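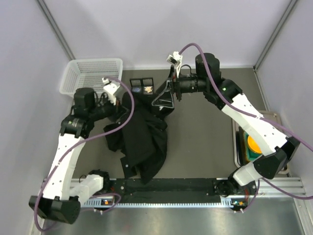
Leave the cables alone on a Friday

I have an opinion about cable routing, and if you've ever looked after a pair of small arms in a box you probably have one too. Mine is that most of what gets called a software fault on these cells is a cable fault. I've held it since May, when I lost the best part of a fortnight to one bad lead, and I'm not letting go of it now.

The cell I look after at Treralstead is nothing grand. Two arms with white links and black joints, pale panels round three sides, a long black beam along the front, and most days a heap of something dark between the grippers. Black cloth is a pig of a job, by the way. Folds vanish into each other and you find yourself squinting at a button just to work out which way up the thing is! But cloth gets all the attention, and I want to talk about the purple cables.

You'll see there's one to each wrist bracket. They arch off the bracket, follow the long link down and make a loop round by the elbow. People visit, look at those loops and tell me it's untidy. Somebody from Urkside (lovely people, they have the same arms) told me theirs were all clipped down flat, every inch, and didn't I want to do the same? No, I did not. A loop at the elbow is slack, and slack is what lets the arm fold up tight without yanking on a connector. Clip it flat and it looks marvellous until the first long reach across the table.

My rule is 300 millimetres of spare at the elbow, measured with the arm folded, and as few ties as you can bear. Do the ties up so you can still slide the cable under them with a fingertip. If you can't, snip it and start again, ties cost nothing. Then move the arm by hand, power off, to every awkward corner you can think of, and watch the cable the whole way. Don't watch the gripper. Everyone watches the gripper.

Back to May. The left arm kept dropping out, never in the same place twice, and we blamed the controller because that's what you do. We reinstalled Pullora, which runs our job queue, then we rolled it back, then we put it on again with different settings and had a small argument about the settings. I went through the log and found 1238 dropouts, which was a gloomy afternoon. The trouble was a lead I had tied too tight myself, so that it bent hard over one spot whenever the wrist rolled. A new lead and a looser tie, and the dropouts stopped. I'd love to say I spotted it by cleverness, but I was crawling about after a screw.

So now I do a round every 14 days. I run a finger down each cable with the power off, check the screws along the beam, look at the little boards down by the bases and see that nothing has crept in among the wires. Fluff is the one to watch for if you handle clothes. It gets everywhere, and it likes connectors. The whole round takes less time than a cup of tea, and I write down what I touched (this is the bit people skip), so that when something plays up on Monday I know whether it was me.

There is another school of thought, and Ellery's setup guide is firmly in it: run to failure, keep spares on the shelf, swap the whole arm when it misbehaves. I can see the appeal if you've got a row of them and a shelf full of spares. I've got two arms and a drawer. Swapping also means going through calibration again, and a freshly calibrated arm never quite agrees with the other one for the first day or so, which matters a good deal when both of them have hold of the same bit of cloth.

What I'd really like is for whoever sells these kits to put the cable length in the instructions, with a drawing of the arm folded and a drawing of it stretched out. One page would do. Until they do, leave your slack in, keep your snips handy, and if somebody says it looks messy, ask them to fold the arm right up and tell you where the cable would go.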